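Products > Monitoring > Stullard 150 Furnace Gas Meter

Stullard 150 Furnace Gas Meter

Every steel plant has a carbon figure. In most of them it lives in a spreadsheet last understood by someone who has retired. The Stullard 150 measures CO2 in the off-gas duct of an electric arc or reheat furnace and logs it every 10 seconds, so the number you report comes from the furnace and the spreadsheet can rest.

It bolts to a standard duct flange. The probe is rated for dust, heat and being leaned on. Readings go to the Geda logger (sold separately, sorry) and come out as a plain file that your auditor can open without ringing us.

Price: $3,133 with probe, flange kit and 11 feet of armored cable. Longer cable on request - measure first, please, then measure again.

What it won't do: lower your emissions. We had a customer ask for a refund on those grounds. 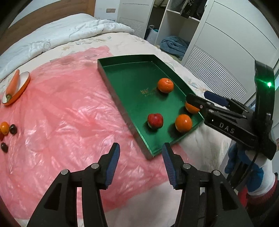
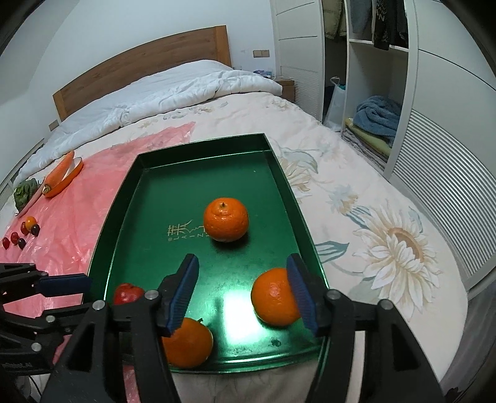 Calibration gas is not included. Use any certified CO2 mix and follow the card inside the lid, which Lenuța Tănase rewrote in July after reading the old one aloud to the sales team. Units bought before then can have the new card free. Spare filters ship in packs of 10 and fit the older Brimach probe too.

Related items
Geda Logger
Brimach Probe (refurbished)
Enache Duct Flange Kit
Filter Pack, 10

Contact us | Copyright Stullard | Back to top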